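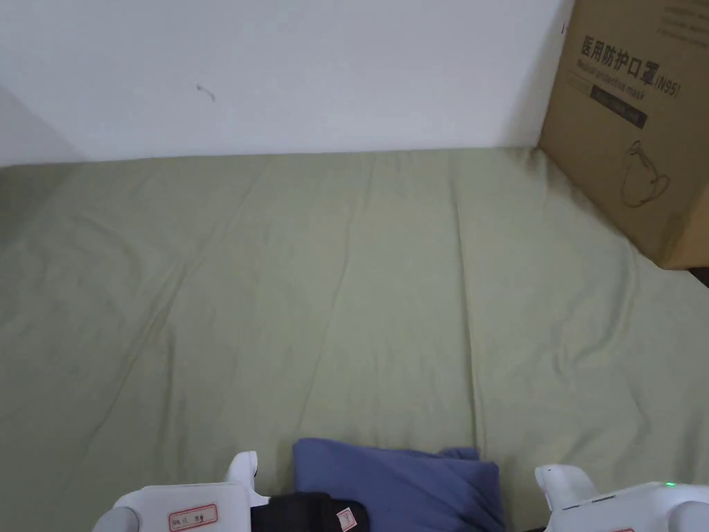 Dormir en casa ajena, dormir en casa propia

13 de mayo de 2018

Llevo unos cuantos días queriendo escribir sobre el sueño y siempre acabo dejándolo para la noche, que es justo cuando me entra sueño (o cuando debería entrarme, que ahí está el problema). Así que hoy me he sentado después de comer, con el café al lado, y a ver hasta dónde llego.

Los que me leéis desde hace tiempo sabéis que he dormido mal casi toda mi vida adulta. De niña no. De niña me dormía en el coche, en el sofá de mi tía, encima de los abrigos en las bodas. Luego, en algún momento entre los exámenes y el primer trabajo, perdí la costumbre, y desde entonces duermo a trozos, como quien lee una novela en el autobús y siempre tiene que volver una página atrás para enterarse.

En Koltcombe, donde viví dos inviernos, lo achacaba al viento. Alquilaba una habitación a Griet Verbruggen, una mujer encantadora que se acostaba a las nueve y media y se levantaba antes que los pájaros, y que me dejaba una infusión en la escalera con un platito encima para que no se enfriara. La infusión no me hacía nada, pero el platito sí, no sé si me explico. Saber que alguien había pensado en mi noche me quitaba la mitad de los nervios. Sus hijos, Milan y Veerle, venían a comer muchos domingos y me daban consejos contradictorios: él, que saliera a correr por la tarde; ella, que ni se me ocurriera moverme después de las seis.

Probé las dos cosas, claro. También probé a apuntar mis horas en un cuaderno, y ahí aguanté un año entero, 366 noches porque tocó bisiesto, con su hora de acostarme, su hora de despertarme y una nota del humor con que salía de la cama. Mirándolo ahora me da un poco de ternura. Hay semanas enteras en las que solo pone «regular». En julio, por el calor, dejé hasta de poner acentos. Lo que saqué en claro de aquel cuaderno cabe en una servilleta: duermo peor cuando leo el correo tarde, duermo mejor cuando he hablado con alguien durante la cena y el chocolate me da exactamente igual.

Lo del correo me costó lo suyo. Ahora dejo el teléfono en la cocina, dentro del cajón de los paños, y me acuesto con un libro que ya haya leído, que es una recomendación de Urszula Mazurek y la mejor que me han hecho en este asunto. Con un libro nuevo quiero saber qué pasa. Con uno conocido me paseo por él, quince minutos como mucho, y apago la luz en mitad de un párrafo sin remordimiento ninguno.

Y luego está el tema de las camas, que da para otro rato. Yo era de las que la dejaban deshecha hasta la noche – total, para qué –, y fue Griet la que me convenció de estirar al menos la bajera por la mañana, con las dos manos, sin buscar la perfección. Sigo haciéndolo. Quedan arrugas siempre, y las dejo estar.
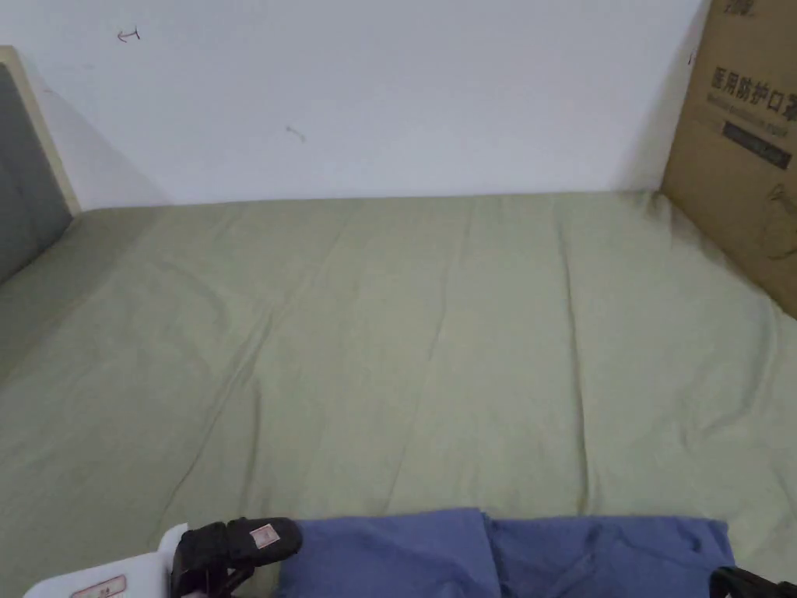

Jozef Brouwer me escribió a raíz de la entrada anterior que a él lo que le cambió las noches fue levantarse siempre a la misma hora, también los festivos, y que las tres primeras semanas fueron horribles pero después el sueño empezó a llegar solo. Me pidió que lo probara antes de descartarlo, porque me conoce.

Pues en ello estoy, Jozef. Llevo nueve días poniendo el despertador a las siete menos cuarto y de momento solo puedo decir que desayuno con más calma y que a las diez de la noche se me cierran los ojos delante de cualquier película. El primer festivo lo pasé enfadada con el mundo hasta las once. El segundo, un poco menos. Ya os contaré cómo va cuando cumpla las tres semanas, y si alguien tiene un buen libro para releer, que me lo deje en los comentarios, que el mío ya casi me lo sé de memoria.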